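HOSP 184 - Restaurant Operations
Unit 5 handout: Opening a second location
Instructor: Suryani Osman

Read this before class. We will use the Brellar case for the first half of the session and your own menus for the second.

1. The case

Brellar is a lunch counter in Malbridge with 20 seats and a short menu. In July the owners signed a lease in Jirnville, on a former bank site with 59 seats. The kitchen there is smaller than the old one. Most of the first month's complaints were about wait times, and most of those came from the back room.

2. Menu fit

A menu that works in one kitchen may not work in another. Check each item for:
- number of stations it passes through
- cold storage it needs at peak
- whether it can be built ahead

Sandwiches usually travel well between sites. The build order should be written down and kept the same at both - bread, greens, second slice, filling, and so on - so that staff can cover shifts at either place. 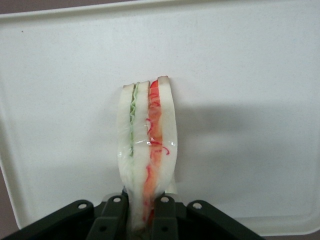

3. Staffing the first month

Brellar moved two senior cooks to Jirnville and left Malbridge short. Compare this with the Urban case from Unit 4, where the new site was staffed from scratch and training took up about 50 hours per cook. Be ready to say which you would choose and what it would cost.

4. For next time

Bring one menu item with its build order written out on a single page. Prices are not needed yet. Late work goes in the box outside my office.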